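3.2 Display Time and the Reading of the Dial

In the earlier part of this paper we looked at how the printed watch catalog changed its layout. We now turn to a smaller question: whether the position of the hands in a product photograph changes how well a person reads and remembers the dial. Sellers usually speak of this as a matter of taste. In our opinion it can be tested with simple means, and the test does not need expensive equipment.

We prepared pictures of one dial design, called Ovari in our material. The dial has a day window at the right side, a small seconds circle at the bottom, and the maker's name under the twelve. Each picture showed the hands in one of 10 positions. The hour hand was always placed correctly for the minute shown, because an earlier trial in Rastthorpe had used hands that did not agree with each other, and several readers noticed this and became suspicious of the whole page.

The pictures were put into a mock catalog page with a fixed text of 350 words. The text spoke about the case, the strap and the service period, and it never mentioned the time on the dial. The reader could look at the page for 15 seconds. After this the page was closed and the reader was asked to write down the maker's name, the position of the day window, and the time that was shown. Readers were not told before that these questions would come.

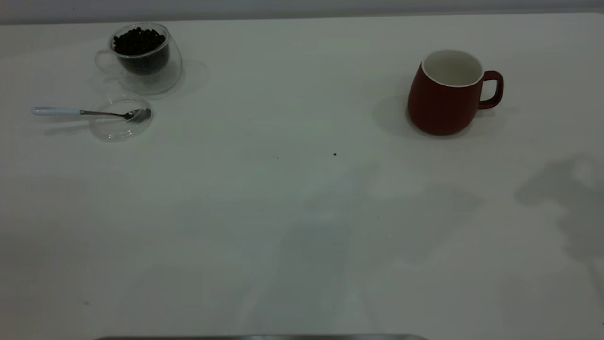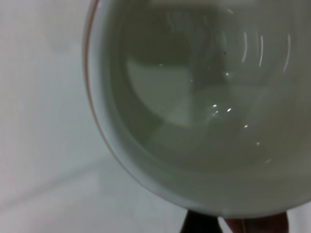

Figure 4. First: glass cup with dark roasted coffee beans on a white tabletop. Second: inside of a white cup or bowl, close view from above.

The readers came from two towns, Rastthorpe and Landimham. We collected 500 answer sheets in total. A sheet was left out of the count when the reader had written nothing at all, but a sheet with wrong answers was kept. We mention this point because in older studies on catalog reading it is often not clear what was done with such sheets.

The maker's name was remembered best when both hands stood in the upper half of the dial and left the space under the twelve open. This is what one would expect. More surprising for us was the result for the day window. When the minute hand crossed the window, readers still remembered correctly that a window existed, and many even placed it on the right side. It seems that a hand lying over a window draws the eye to this place and does not only hide it. We do not want to make a strong claim from this, as only one dial design was used.

The question about the shown time gave weak results for all positions. Most readers left it blank or wrote a time that is common in advertising, also when the picture had shown something very different. One may suppose that readers do not read the dial of an advertised watch as a clock. They take it as a face or a pattern, and fill in the time later from habit.

A difference between the two towns was also found. In Landimham the readers were older and more of them wore a mechanical watch every day, and they were more exact about the small seconds circle. They were not more exact about the time. In the following section, the same pages are tested with a second dial, the Carnegie, which has no text under the twelve and carries its name near the six. If the open space above is the main reason for the usual hand position, the effect should then become smaller or move to another part of the dial.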